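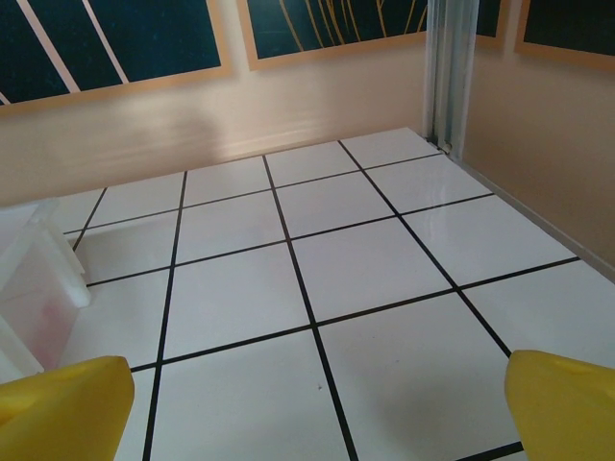

*White tile, black grout, as it is this month*

**Can I lighten dark grout without ripping it all out?**

Hi all! I just moved into a place in Evville and I'm so happy with it, but the floor is big glossy white tile with thin black grout lines and I'd love something softer, maybe a warm gray. The tile itself I want to keep. Somebody at the hardware counter said "just paint it" and somebody else there said I'd regret it within a year. The space is about 200 square feet. Has anyone gone from dark to light? How long did it take, and did it hold up under shoes and mopping? 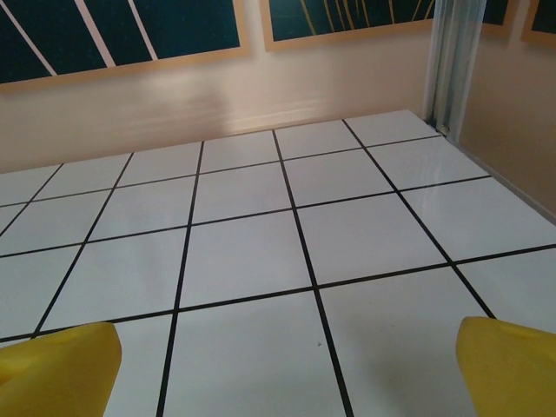
I've also read that sealed grout won't take color at all, and I have no idea if mine was ever sealed. Is there a way to check?

---

**Answer 1 (accepted)**

Yes, you can do this, and it's a really satisfying job! I did my kitchen and hallway in Ranari last May and I still grin when I walk in.

What you want is a grout colorant, the epoxy kind, sold in small bottles. Wall paint will peel. To check for sealer, put a few drops of water on a line and wait a few minutes. If it soaks in, you're good. If it beads up, there's sealer on there and you'll need a stripper or a cleaner made for prepping grout. Test a spot inside a closet first.

My order of work:

1. Scrub the lines with an alkaline cleaner and a stiff brush, then rinse twice.
2. Let it dry overnight with a fan going.
3. Brush the colorant on, 4 or 5 feet of line at a time. An old toothbrush works better than the fancy applicator.
4. Wipe the tile faces with a damp white pad before it sets. Glossy tile is great for this - the extra comes right off.
5. Second coat the next day. Going dark to light, you may want a third.

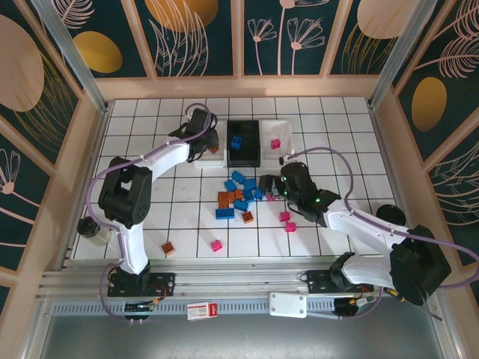

Thin lines eat up less product than you'd expect, so buy one bottle and see how far it goes. Keep mops off it for 7 days. Mine took three evenings plus one very sore knee, so get the thick foam pads!

---

**Answer 2**

Gaber has it in stock, the Suvura one, get the gray. Took me a weekend. Looks fine

---

**Answer 3**

Love the first answer, just adding one thing. Light grout shows dirt by the door no matter what you put on it. I went with a middle gray instead of the pale one and I'm so glad - it still brightens the room and I only scrub the entry now and then. Also do the wipe test on your tile before you commit. Leave a dab on for 30 minutes in a corner and see if it cleans off. Some tile with a textured face will hang on to it, and then you're out there with a nylon scrubber all night (ask me how I know).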